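3.2 Sorting and bedding turnover in the short-stay houses

Data for this part come from the two sites, Hostivness and Zadositz. Both are run on the same lease model (see 2.1) but laundry is handled very differently. Hostivness sends everything out to Muler, one pickup per week. Zadositz washes in the basement. We did not plan to compare them at first, the difference only came up when the February linen counts didn't match what the house managers had told us on the phone.

Method, briefly. Each house kept a paper log for 24 weeks. One line per bed change: room, date, what came off, what went on, reason if known. Total 600 lines after cleaning. Lines with no room number were dropped. Lines with no reason were kept and coded "none given". Two coders, disagreements talked through until settled. No kappa reported for the reason codes, the early sheets were coded jointly and it would not mean much.

What counts as a bed change was a problem. Managers at Zadositz wrote a line only when the full set was replaced. At Hostivness a pillowcase alone got a line. We recoded the Hostivness log so that single items sit in their own category and are left out of Table 4. They are in the appendix.

Main result: the contract house changes beds on a schedule, the basement house changes them when someone asks or someone leaves. Not suprising. Less expected was that residents at Hostivness kept private bedding on top of the supplied set, mostly blankets and mattress covers brought from home, and that these never entered the Muler bags at all. So the log shows a clean, regular cycle and misses a good part of what people slept on. Residents washed these things by hand or in a public machine, or they did not say.

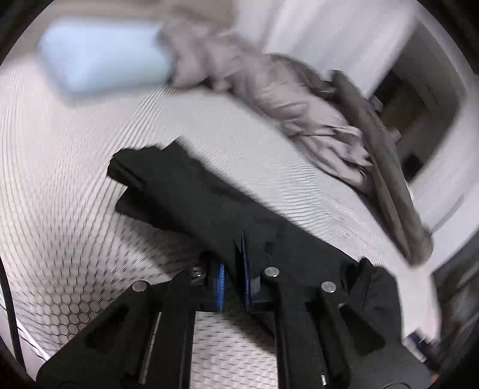 Figure 9. Folded black cloth on a white quilted mattress.

Storage matters here too. Rooms in both houses have one shelf per bed and no closet. Spare textiles end up on the bed in the daytime, under it at night. In the interviews several residents treated this as normal and did not bring it up until asked. Managers brought it up right away, as a tidiness issue. We think it is a storage issue first. The Malik survey of rooming houses uses a "surface load" score for this and we tried it, but the score was built for kitchens and gave odd values for beds, so it was dropped.

Dark and light items. Muler takes whites only under the contract. Colored or dark pieces come back unwashed in a separate bag, and residents learn this fast. After the first few weeks hardly any dark textiles show up in the pickup lists. They have not gone away, they have moved to private washing. Zadositz has no such rule and the log there mentions dark items throughout the whole period. Any estimate of laundry need based on the contract lists alone will come out too low. How much too low we can't say from these data.

Reasons given. In the Zadositz log the usual reason is departure, then request, then "none given". For Hostivness the order is schedule, departure, request. Spills and illness are rare in both, probably underreported, the sheets were pinned up in the hallway where anyone could read them. One manager moved the sheet into the office halfway through and the illness code went up after that. Small numbers, so we only note it.

Cost to the resident. Contract laundry is part of the rent at Hostivness. The basement machines at Zadositz are coin operated for personal items and free for house sets. In practice residents mixed the two loads and paid nothing, and managers knew. When asked about it the managers said the coin box was more trouble than it was worth. This fits with section 2.3, where informal rules did more of the work than the written ones.

Limits. Two houses only. Logs were filled in by staff with other things to do, and gaps fall mostly on holidays and on the days right after a move-out, when changes were likely highest. Interviews were held in the common room and not in private. We have no weights for the basement loads, so the per-resident figures in Table 5 are for Hostivness alone and should not be read accross to the other house.

For planning, the point is mostly about what the lists leave out. A provider setting up a new contract should ask what residents bring with them, and where it gets washed, before fixing the number of bags. Section 3.3 takes up the same question for towels, where the pattern is partly reversed.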